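**Thread: Prereck block-clearing task, camera shift result (sim)**

**tessel_k** · 26th May

Posting numbers before the writeup. Task is the Prereck block task in Trila: four letter cubes, one flat tan board, two-finger gripper. The policy was trained with demos from one camera only. I then ran the same checkpoint from other viewpoints with no fine-tuning.

1696 rollouts on the training view, 1157 on shifted views. Success drops by 10 points. I expected a lot worse. 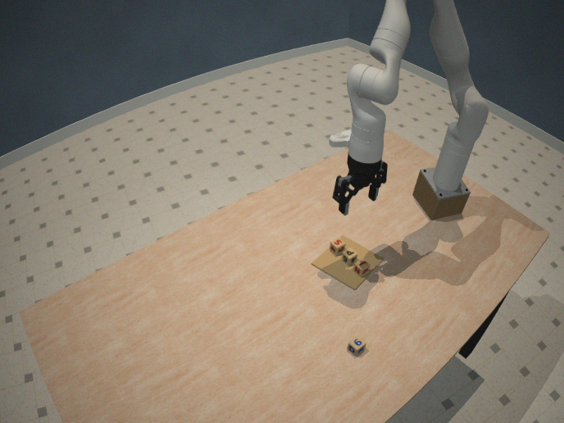
*Gripper open over the table, three cubes on the board and one off it.*

**mudflap22**

What counts as success? If it's "cube touches the board" then a 10 point drop doesn't tell me much.

**tessel_k**

Cube fully on the board, gripper open and clear of it, held for 4 seconds. Same check the Rudd baseline uses. Cubes start in random spots, on or off the board, and the instruction names one letter.

The shifted views change height and angle. Walls, floor and lights stay the same, so I'm only claiming camera shift. 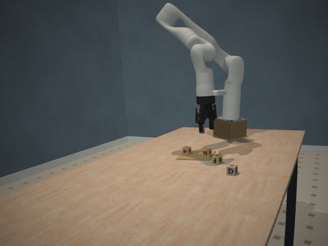 I also kept the arm's joint readings as an input in every run. Without them the shifted views fall apart, and I have a partial table on that which I'll post when the last seeds finish.

**oldservo**

Then I disagree with the title of your draft. You call it "view-robust." If the joint readings carry it, the vision side may not be robust at all. It could be getting a rough cube position and letting the arm state do the rest.

**tessel_k**

Fair on the title. I don't agree on the rest. Joint readings say where the gripper is. They say nothing about where the D cube is, and it still has to pick the right one.

**mudflap22**

Are the letters readable from every view? Some of those faces are turned. In a low view an F can show up upside down, and the 6 could be a 9.

**tessel_k**

That's where most of the wrong-cube errors are. N and D are fine. The black cube gets mixed up more than the others. A low view like the one here is typical of the shifted set.
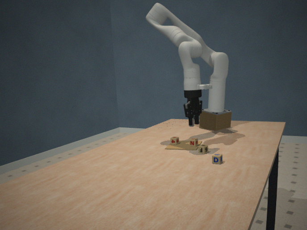
## Page 2

**firnent_user**

We tried something close to this on Firnent in October and got a much bigger drop. Our cameras moved during the rollout though. Are yours fixed for the whole run?

**tessel_k**

Fixed. One view per rollout, picked at the start. Moving cameras would be a different test and I haven't run it.

**oldservo**

Please split the results by distance too. Averaging near and far views together can hide a bad group.

**tessel_k**

Done for the closer ones. Most of the loss is in reach height: the gripper stops too high and closes on nothing. Sideways error is small.
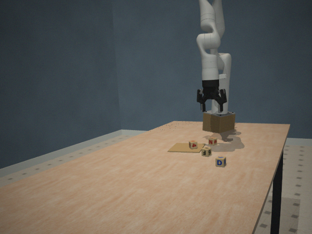 *Credit: tessel_k, Trila render*

So the depth guess is off and the heading is fine. I'm adding a second static camera next to see if the height error goes away.

**oldservo**

That would fit what I said. One camera, no depth, and the policy learned the table height from a single angle.

**tessel_k**

It fits both readings. The runs with no joint input should separate them. I'll change the title to "camera shift" in the meantime.

**mudflap22**

Post the seeds with the table please. I can rerun the low views on my end.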